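Über uns

Start
Wohnungen
Ausstattung
Über uns
Kontakt

Wer wir sind und was wir nicht versprechen

Drendov vermietet und verwaltet Wohnungen. Das klingt bescheidener als das, was man auf den meisten Seiten unserer Branche liest, wo inzwischen niemand mehr wohnt, sondern alle an einem »Lebensgefühl« teilnehmen. Wir haben uns ein paar Jahre lang angesehen, was von diesen Versprechen nach dem Einzug übrig bleibt, und sind vorsichtig geworden. Auch gegenüber unseren eigenen Prospekten. Den ersten aus unserer Gründungszeit haben wir noch im Schrank, darin kommt das Wort »Oase« viermal vor.

Heute verwalten wir 400 Wohnungen in zwei Häusern, dem Plondus und dem Paewai. Das Plondus ist das ältere und größere, mit Hof, Fahrradkeller und einem Aufzug, der im November regelmäßig Wartung braucht. Das Paewai ist der Neubau am ehemaligen Güterbahnhof, mit Lüftungsanlage, dreifach verglasten Fenstern und sehr viel mehr Technik, als uns in der Planung lieb war. Ein drittes Haus ist nicht geplant, obwohl wir regelmäßig gefragt werden.
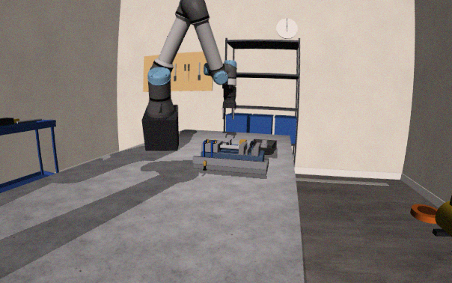
Roboterarm am Ende eines langen grauen Tisches (Computergrafik)

Unser Verhältnis zur Ausstattung

Als wir das Paewai vorbereitet haben, kamen innerhalb weniger Monate 34 Anbieter auf uns zu. Es ging um Paketschränke mit Gesichtserkennung, um Apps für die Waschküche, um Spiegel, die beim Zähneputzen das Wetter ansagen, um eine Dachterrasse mit buchbarem Klangbad. Fast alle hatten eine Studie dabei, nach der Mieter genau dieses eine Produkt vermissen. Von unseren Mietern hatte sich vorher keiner über fehlende Klangbäder beschwert. Die Beschwerden betrafen Trittschall, zu kleine Kellerabteile und die Mülltonnen.

Wir haben deshalb eine Regel eingeführt, an die wir uns seitdem halten. Bevor etwas fest eingebaut wird, fragen wir drei Dinge ab: was es im fünften Jahr kostet, wer es repariert und ob es ohne Internetverbindung noch funktioniert. An der dritten Frage scheitern die meisten. Eine Haustür, die sich nur über einen fremden Server öffnen lässt, bauen wir nicht ein, und ein Treppenhauslicht, das ein Update braucht, auch nicht.

Eingebaut haben wir dafür:

größere Kellerabteile mit Steckdose im Gang
einen Trockenraum mit Fenster, in beiden Häusern
eine Werkbank im Fahrradkeller des Plondus
ein schwarzes Brett aus Kork neben den Briefkästen
zwei Gästewohnungen, buchbar per Telefon oder im Büro

Für eine Werbekampagne reicht das nicht, das wissen wir. Die Gästewohnungen sind trotzdem fast jedes Wochenende belegt.

Der Fitnessraum, ein eigenes Kapitel

Im Paewai gibt es einen Fitnessraum. Wir waren dagegen, die Bank war dafür, und so kam er. Zur Eröffnung standen die Leute vor den Laufbändern Schlange, nach einem Vierteljahr waren es noch die gleichen elf Personen, die vermutlich überall trainiert hätten. Wir haben zwei der Laufbänder wieder verkauft und in die frei gewordene Ecke einen großen Tisch gestellt. Seither wird dort Karten gespielt, was die Läufer stört, und es wird gelaufen, was die Kartenspieler stört. Eine Lösung haben wir noch nicht. Eine Trennwand ist angefragt, das Angebot war uns zu hoch.

Die Nutzung kostet nichts extra. Damit das niemand falsch versteht: Der Raum ist selbstverständlich in der Miete enthalten, also bezahlen ihn alle, auch die, die nie einen Fuß hineinsetzen. So ist es bei jedem Anbieter, der mit kostenlosen Extras wirbt. Wir schreiben es nur hin.

Was »smart« bei uns heißt

Das Paewai wurde mit dem System Stiletti ausgeliefert, das Heizung, Lüftung und Jalousien steuert. Es sollte die Heizkosten deutlich senken. Wie deutlich, hing davon ab, wen man fragte und an welchem Tag. Wir haben nach dem ersten Winter nachgerechnet und kamen auf eine Ersparnis, die man mit etwas gutem Willen auch dem milden Januar zuschreiben kann. Weitere Zahlen nennen wir dazu erst, wenn wir mehrere Winter vergleichen können.

In der Zwischenzeit haben wir in jeder Wohnung einen gewöhnlichen Drehregler nachgerüstet, der Vorrang vor der Automatik hat. Der Wunsch kam von den Mietern, und zwar von den jüngeren genauso wie von den älteren. Wer die App nutzen möchte, kann das weiterhin tun. Wer nicht möchte, dreht am Regler und bekommt keine Erinnerung von uns, dass es auch anders ginge.

Verbrauchsdaten werten wir nur für die Abrechnung aus. Ein Angebot, sie in »anonymisierter Form« weiterzugeben, lag auf dem Tisch und ist dort liegen geblieben, bis die Frist abgelaufen war.
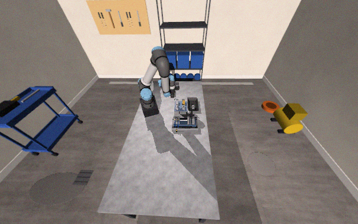 Langer Tisch mit Roboterarm, Greifer und schwarzem, offenem Behälter

Gemeinschaft, soweit sie stattfindet

In der Branche gehört es zum guten Ton, von »Community« zu sprechen und dafür jemanden einzustellen, der Weinabende plant. Wir haben das im Plondus ein Jahr lang versucht. Es kamen wenige, und die, die kamen, kannten sich schon. Das Geld geht seitdem in einen Topf, aus dem sich Hausbewohner bedienen können, wenn sie selbst etwas auf die Beine stellen: bis zu 200 Euro pro Anlass, gegen Quittung und ohne Konzeptpapier. Bezahlt wurden daraus bisher ein Hoffest, Farbe für den Kinderwagenraum, ein Kurs zum Obstbaumschnitt und ein gebrauchter Tischkicker. Ob daraus Gemeinschaft entsteht, können wir nicht beurteilen. Der Tischkicker ist jedenfalls schon zum zweiten Mal repariert worden.

Unser einziger eigener Termin ist die Sprechstunde im Hof des Plondus, im Sommer einmal im Monat am Sonntag. Es gibt Kaffee und eine Liste, auf der jeder einträgt, was kaputt ist. Die Liste wird beim nächsten Termin vorgelesen, mit Stand der Dinge. Für uns ist das gelegentlich unangenehm.

Mieten und Verträge

Wir vermieten unbefristet. Staffelmieten haben wir im Paewai anfangs vereinbart und würden es heute nicht mehr tun, die alten Verträge laufen auf Wunsch ohne Staffel weiter. Möblierte Wohnungen auf Zeit bieten wir nicht an. Die größte Wohnung im Bestand kostet derzeit 1.625 Euro warm, die kleineren entsprechend weniger, und der Betrag in der Anzeige ist der Betrag im Vertrag. Eine »Servicepauschale« kommt nicht dazu. Einen Stellplatz muss niemand mitmieten, der kein Auto hat.

Besichtigungen finden einzeln statt und dauern etwa eine halbe Stunde. Wir zeigen auch den Keller und, wenn es sich einrichten lässt, die Wohnung bei offenem Fenster. Im Paewai hört man die Bahn. Die Schallschutzfenster sind gut, aber im Sommer schläft kaum jemand bei geschlossenem Fenster, und wir möchten, dass man das vor der Unterschrift weiß.

Wie wir arbeiten

Unser Büro liegt im Erdgeschoss des Plondus, links vom Hofeingang. Ein Callcenter haben wir nicht, einen Chatbot auch nicht mehr. Er hat in der Testphase einem Mieter mit Wasserschaden die Öffnungszeiten des Fitnessraums mitgeteilt. Wer anruft, erreicht vormittags jemanden aus der Verwaltung und nachmittags meistens den Anrufbeantworter, der am nächsten Morgen abgehört wird. Für Rohrbruch, Heizungsausfall und Aufzug gibt es die Notfallnummer, sie hängt in jedem Treppenhaus.

Bewertungen im Netz lesen wir, beantworten sie aber nicht öffentlich. Auszeichnungen, die man gegen eine Teilnahmegebühr bekommt, beantragen wir nicht. Falls Sie auf einem anderen Portal ein Siegel neben unserem Namen sehen, schreiben Sie uns bitte, dann lassen wir es entfernen.

Freie Wohnungen stehen unter »Wohnungen«. Ist die Seite leer, ist nichts frei. Eine Warteliste führen wir nur für das Plondus, und wer darauf steht, sollte sich einmal im Jahr kurz melden, sonst wird der Eintrag gelöscht.

Drendov Wohnungsverwaltung
Büro im Plondus, Erdgeschoss
Impressum
Datenschutz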